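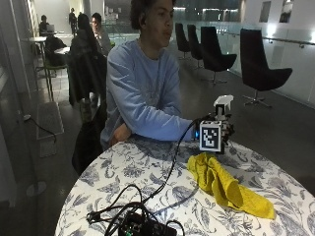
Fig. 1 – Poste assis, avant-bras posés sur la table.

4. Entretien du portefeuille Skasorix en cuir tanné végétal

Note : cette section concerne les modèles sans doublure textile. Pour les modèles doublés, voir la section 5.

4.1 Vider tous les compartiments, y compris la poche à monnaie.
4.2 Brosser les coutures à sec, dans le sens du fil.
4.3 Appliquer une noisette de baume Trirmont sur un chiffon de coton, jamais directement sur le cuir.
4.4 Étaler en couche mince, des bords vers le pli central. Ne pas traiter les tranches teintées.
4.5 Laisser reposer à plat, ouvert, pendant 400 minutes.
4.6 Lustrer, puis remettre les cartes, deux au maximum par fente.

ATTENTION : ne pas sécher au sèche-cheveux ni sur un radiateur. Le cuir se rétracte et la couture du pli peut céder.

Note : la fermeture à glissière est prévue pour près de 4 000 cycles. Si le curseur accroche, passer de la cire blanche sur les dents et actionner dix fois.

Commentaires (2)

Niloufar Shojaei
Le baume a foncé le mien d'un ton. Est-ce que ça s'estompe ?

Maximiliano Navarrete
Chez moi oui, en trois semaines. J'en mets moitié moins depuis.

Articles récents
Remplacer un bouton-pression
Ceinture Nunduvura : ajouter un trou
Choisir un fil poissé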